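Entretenir ses torchons et ses chiffons sans y passer le dimanche de toute la famille

J'ai longtemps lavé mes torchons comme le reste, dans la même machine que les chemises et les pyjamas, et je m'étonnais ensuite qu'ils gardent cette petite odeur de placard fermé dès le mois de juin ! Il m'a fallu quelques années (et pas mal de torchons sacrifiés, que je regrette encore un peu) pour me faire une routine qui tienne. Je vous la livre comme elle est, à vous de piocher dedans.

D'abord, le séchage entre deux usages. Un torchon humide roulé en boule au bord de l'évier sent mauvais le lendemain matin, quelle que soit la lessive. Étendez-le bien à plat sur une barre ou sur le dossier d'une chaise, et laissez l'air passer. Chez moi, il y a cinq crochets derrière la porte de la cuisine, un par usage : la vaisselle, les mains, les légumes, le plan de travail, et le dernier pour tout ce qui coule et déborde.

Pour les taches de gras, j'agis avant la machine. Une noisette de liquide vaisselle frottée du bout des doigts, 30 minutes de patience, un rinçage à l'eau tiède, et le torchon part avec les autres. Le curry et le curcuma sont plus coriaces. Je savonne, je rince, je recommence, puis je mets le linge au soleil sur le fil, où la couleur pâlit doucement d'un après-midi à l'autre.

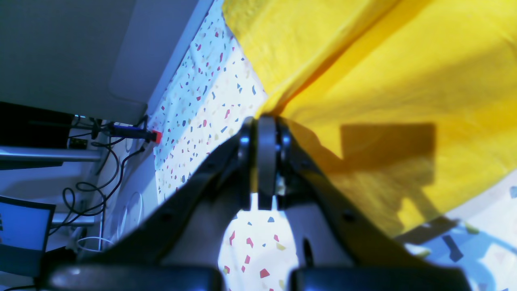
Parlons maintenant des couleurs, parce que c'est là que je me suis le plus trompée. J'achetais tout en blanc, pour pouvoir faire bouillir, et au bout d'un mois je ne savais plus quel carré avait essuyé les verres et lequel avait ramassé la terre des poireaux. Depuis, chaque tâche a sa teinte. Un grand tissu jaune vif comme celui de la photo, je le réserverais volontiers aux surfaces : il se repère de loin, et il y a peu de risques de le confondre avec le torchon à vaisselle. Lavez les teintes franches à part les premières fois, j'ai eu des serviettes couleur poussin pendant tout un été.

Côté lessive, ayez la main légère. Trop de produit laisse un film sur les fibres et le torchon n'absorbe plus rien, il promène l'eau d'un bout à l'autre de l'assiette. J'oublie aussi l'adoucissant, qui fait le même effet. Deux cuillerées de cristaux de soude dans le tambour, de temps en temps, redonnent du mordant au coton fatigué (mettez des gants, et pas de cristaux sur la laine ni la soie, bien sûr).

Et quand un torchon est vraiment usé, je le coupe en carrés pour les vitres, les chaussures ou la chaîne du vélo. Les morceaux attendent dans un vieux bocal sous l'évier. Si vous avez des ciseaux à cranter, sortez-les, les bords s'effilocheront beaucoup moins.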